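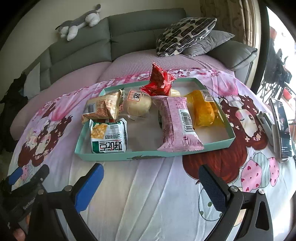 Storing individually wrapped buns and cakes in a shared residence

Posted by Residence Desk, Wultimska House

Our residence provides each room with a shallow cardboard tray for packaged snacks. Residents keep a mixture of items in it: wrapped breads, a steamed bun, small cakes and similar goods bought singly. The trays are convenient, but residents frequently place them on beds or near windows, and packages are often discovered at the bottom well past their printed date. We would appreciate advice on the following points. Should steamed buns be separated from the other items? Is a tray without a lid acceptable? How should dates be managed when the packages come from several different stores? The residence has 70 rooms, and we would prefer a procedure that residents can follow without supervision.

Oddur Gunnlaugsson

The first step is to read the storage instructions on every package. Steamed buns are sold in more than one form. Some are sealed for storage at room temperature, while others are intended for the refrigerator and should not remain in a room tray at all. Where the label is in a language the resident does not read, a translation should be obtained before the item is put away. Appearance is not a reliable guide.

An open tray is acceptable for goods that are fully sealed and marked for room temperature. It should be kept out of direct sunlight and away from radiators. Cakes with a soft filling suffer first in a warm room, and condensation inside the wrapper is sufficient reason to discard one.

With regard to dates, I recommend that each resident write the expiration date on a small piece of tape and attach it to the upper side of the package. The manufacturer's date is commonly printed on a seam or on the end, where it cannot be read once the packages are stacked. Items with the earliest date belong at the front. Please note that some imported packages show only a production date together with a shelf life in days — in that case the resident must calculate the expiration date and write that on the tape.

Soft items should not be placed beneath heavier ones. Long, flat packages may stand on edge along the wall of the tray, which leaves the base free for round buns and cakes.

Once a package has been opened, it should leave the tray. Transfer the remainder to a closed container and follow the label for the time allowed.

Karam

We check ours every November and throw out whatever is old. Works fine.

Brallia Hall Office

An annual check is not adequate for bread products, many of which keep for a matter of weeks or less. Our office asks residents to empty the tray every 5 days, wipe it with a dry cloth and replace any cardboard that has become soft or stained. Damp cardboard should not be dried and used again. We also ask that snacks be eaten at a table, as crumbs in bedding attract insects and are difficult to remove from fitted sheets.

Related items
Labeling shelves in a shared refrigerator
Removing crumbs from a fabric sofa
Reading production dates on imported foods
Flukex storage bins: which sizes have lids?
Preventing ants in upper-floor rooms
Disposal of expired packaged food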